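Jornada de puertas abiertas en Prirnel: mucha mesa y pocas respuestas

Llegué a las nueve y media a la nave que Prirnel tiene a las afueras de Nernitz, con la invitación impresa y bastantes reservas. El folleto prometía enseñar "el ciclo completo de la prenda", desde que entra en un saco hasta que sale doblada y lista para otra vida. He visitado tres plantas parecidas y en todas el ciclo completo terminaba justo antes de la puerta que no se abría.

La primera media hora fue de café y cifras. Según el panel de la entrada, por allí pasan 2972 kilos de ropa al mes. Pregunté si el dato era de entrada o de salida y me contestaron que "de gestión". Lo apunté tal cual. Otro cartel hablaba de 2222 prendas recuperadas en mayo, sin aclarar qué significa recuperada: vendida, donada o simplemente doblada.

Luego pasamos a la zona de doblado, que era lo que yo quería ver. Mesas de madera clara, buena luz, un suelo más limpio de lo que esperaba. Quien haya doblado ropa ajena sabe que la camisa es lo de menos. Lo malo son las prendas pequeñas y blandas, las que llegan hechas un ovillo, con una pernera enrollada sobre sí misma o un bajo que se esconde debajo de otro pliegue.
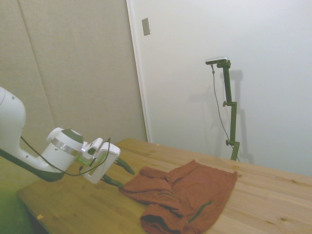

El método de la casa se llama Goel y tiene manual propio. Primero se busca un borde recto, después se abre la tela desde ahí y solo al final se alisa. Me parece sensato, aunque tampoco veo qué hay en ello que merezca un nombre. Mi abuela hacía lo mismo con las sábanas y no cobraba licencia. El manual, eso sí, cuesta 420 euros - lo vi en la lista de precios del mostrador, entre las bolsas de tela y las perchas.

Reconozco que los montones terminados tenían buen aspecto, parejos, con los bajos alineados. Lo que no conseguí averiguar es cuánto se tarda por prenda ni qué se hace con lo que queda torcido. Nos dijeron que se repasa. ¿Siempre? "Cuando procede".

La visita acabó en la tienda, que lleva otra marca, Truvuleo, y donde lo mismo que acabábamos de ver pasar por las mesas cuelga con etiqueta nueva. Los precios, altos para ser segunda mano. La sala de clasificación, donde se decide qué se aprovecha y qué no, quedó fuera del recorrido "por obras". No oí ni un martillo.

Si alguien piensa ir, que vaya temprano y pregunte por esa sala. El aparcamiento es gratuito y el café, flojo.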